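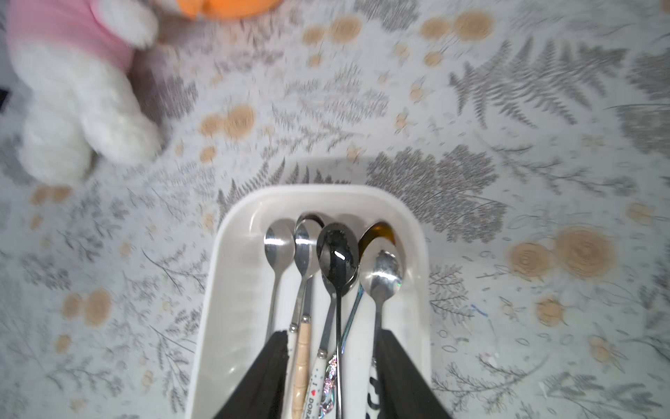
Adding a Content Notice to a Game Modification Page

This guide explains how to add a content notice to a modification page hosted in the Dultitz archive. It applies to rhythm game modifications, song packs and character replacements. Pages that host only sound files follow a separate procedure and are not covered.

A content notice is a short statement placed between the page title and the download table. It tells readers what they may encounter during play and where it occurs. Every page that contains flashing lights, rapid camera movement, strong language or sudden loud sounds must carry one before it can be listed in the public index.

Before You Begin

You will need an editor account with at least 37 approved edits. Accounts below that level may draft a notice, but the draft must be submitted through the review queue.

Play the modification from beginning to end on its default settings. If the modification offers a reduced effects option, play it a second time with that option turned on. Notices written from video recordings are not accepted, as recordings often lower the frame rate and hide fast flashes.

Keep a written list as you play. For each item, record the song title, the elapsed time and the type of content. Cutscenes are listed separately from songs and are timed from their own first frame.

Step 1. Choose the Notice Type

The archive uses 2 notice types. A general notice covers the entire modification and is used when the content appears in most songs. A located notice names the particular song or cutscene and is used in all other cases.

When a modification has several chapters by different authors, use located notices throughout, even if every chapter contains similar material. The Stondness song pack is a suitable model. Its page carries a separate line for each chapter, and the lines appear in the order in which the chapters are played.

Step 2. Write the Reason Line

Each notice must include a reason line. Begin with the type of content, then give its location, then state whether it can be turned off. Use complete sentences and the present tense.

An acceptable reason line reads as follows:

The background flashes red and white during the final section of Mazza. The flashing stops when reduced effects are turned on.

The following line would be returned for correction:

Really bad flashing, you have been warned.

Do not offer an opinion on the quality of the song, the artwork or the difficulty of the chart. Remarks of this kind belong on the discussion page. Strong language should be described by type and not quoted, unless the wording forms part of an official song title.

A reason line may not exceed 226 characters, including spaces. If more room is needed, divide the material into two lines – one for the songs and one for the cutscenes.

Step 3. Place the Notice on the Page

Open the page in the editor and select Insert Notice from the upper menu. Paste the reason line into the field marked Reason and select the type chosen in Step 1. Leave the field marked Legacy Code empty. It remains in the form for older pages only.

Preview the page before saving. The notice should appear above the download table at full width. If it appears inside the table, a closing mark is missing from the title block and must be restored by hand.

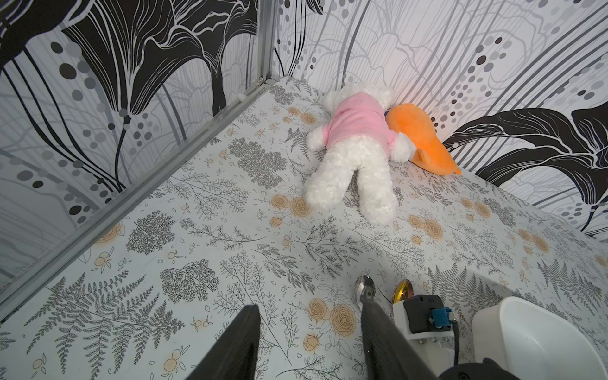

Step 4. Submit for Review

Save the page and select Request Review. In the summary field, enter the version number of the modification that you played. Reviewers will compare this with the version offered for download and will return the notice if the two do not match.

Pages with more than 1,000 recorded downloads are reviewed by two editors. Please do not submit the same notice again while it is waiting, as this moves it to the end of the queue.

Updating an Existing Notice

A notice must be checked whenever a new version is released. If the content has been removed, do not delete the notice. Change its status to Former and add the number of the last version in which the content appeared. The Nelley character replacement shows how this looks on a finished page.

Notices marked Former are cleared every July, provided that the earlier version is no longer available for download.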